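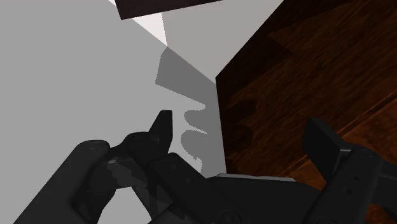 The Korlow 2 bench cell is a single-arm handling station for furniture and cabinet shops that run short batches of panels, doors and drawer fronts. It is sold with the Clomulero planning software, which lets the shop build the job as a simulation before the arm is bolted down. The view from behind the wrist is the one operators use most during setup. With the two black fingers spread next to a wood-grain surface and the corner of the walls behind, the planner can judge fingertip clearance and change the approach angle before any material is on the bench. Shadows are drawn on the walls and can be switched off.

What changes on the floor

Shops normally assign two people to a panel bench, one feeding and one stacking. With the cell running, one person sets the job, checks the first piece and handles exceptions. The second position is usually moved to edge finishing or assembly. We recommend settling this with the crew before delivery. Lifting drops sharply; time spent at a screen goes up, and some operators like that less than others.

At Coste, a door maker with 93 employees, the cell was put in on the day shift only. "The first month I was slower with it than without it," says Stojan Zupan, bench lead. "I kept stopping it to look. Now I write the pick order myself and the office stays out of it." Coste has since added a second cell at its Clullcombe plant.

Specifications

Gripper: two-finger, parallel, replaceable fingertips
Finger fasteners: side access, standard hex key
Stored jobs: 248 per controller
Operator logins: unlimited, three permission levels
Planning views: wrist, overhead, free camera
Part number, complete cell: 3428

Training

Two days on site are included. Day one covers the planner and the stop and restart procedure. Day two is run on the customer's own parts by the people who will work the bench. Supervisors may attend but do not take operator seats.

Ordering

Orders confirmed by Mon 5 August ship with the current planner release. Spare fingertips are sold in pairs. Guarding is quoted separately after a floor plan has been received.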